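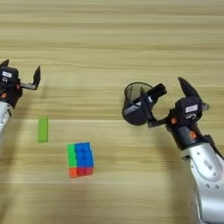 Figure 1. The green block and the small color puzzle on the wood tabletop.

A Quiet Table for the Student Lounge
Final project report, Everyday Design, second-year option
Clarkden College

1. Background

The student lounge at Clarkden has four tables. Three of them are used for laptops and lunch. The fourth is near the window and was mostly used for coats. Our group was asked to choose a small space on campus and change how people use it without buying furniture. We chose the fourth table and named the project Mina, after the word "mini," because everything on it had to be small.

The idea was to leave a few handling objects out on the table so that people taking a break would have something to do other than look at a phone. Handling objects in this report means things that can be picked up, turned around and put down again with no instructions.

2. Choosing the objects

We started with a box of items from home and from the Konance thrift store in town. We removed anything with loose parts, anything that made noise, and anything that needed batteries. Cards and dice were left out too, as they tend to start games that take over the whole table.

The color puzzle was the first item we agreed on. It works on the same idea as the well-known cube but is longer one way than the other. The top in Figure 1 has green down one side, a patch of blue, and orange and red along one end, so it is clearly not solved. We decided that a mixed puzzle should stay mixed when we set up in the morning. In the first week we had put it out solved, and several people told us they did not want to be the one to mess it up.

The green block was harder to agree on. It does nothing. Two members of the group wanted it removed, and it stayed in as a test of whether a plain object would get picked up at all. It is long, narrow and lime green, which shows up well on light wood.

3. The table

The tabletop has a long grain with paler and darker streaks. We looked at using a cloth or a tray and tried both for a short time. The cloth bunched up. The tray made the objects look like they belonged to someone, and people ate around it. With nothing under them, the objects spread out over the day and ended up in different places, and we took this as a sign of use.

We wiped the table down at 8 a.m. and again at 4 p.m. The puzzle was cleaned with a dry cloth only, to protect the stickers.

4. Method

The project ran through February. Each group member took a one-hour shift in the lounge and marked a tally sheet whenever someone sat at the table or picked something up. We did not write down who it was. We also left a comment sheet with a pencil on the windowsill.

The course budget allowed for a printed notice, which we had made at Sorrentino Copy. It said "Please touch. Please leave on the table." We made 20 copies in two sizes.

5. Results

Over the month we recorded 633 pickups. The puzzle had the most by a wide margin. The block did better than expected. People rarely chose it first, but they often held it while talking, stood it on end, or tapped it on the table. One comment read "the green one is good for phone calls."

The lounge door counter showed 3,226 entries in the same period, but it counts a person every time they come in, so we cannot say what share of visitors used the table.

The coats moved to the backs of the chairs by the second week.

6. Problems

Our tally sheets do not agree on what a pickup is. Some of us counted a second pickup by the same person and some did not. This should have been settled before the first shift.

The puzzle went missing once and was returned the next day with a note. We had no spare.

7. Next steps

The lounge office has said the table can stay as it is until the end of the semester. If another group continues the project, we suggest adding one soft object and buying a second puzzle of the same kind. The tally sheets and the remaining notices are in the folder in the course cabinet.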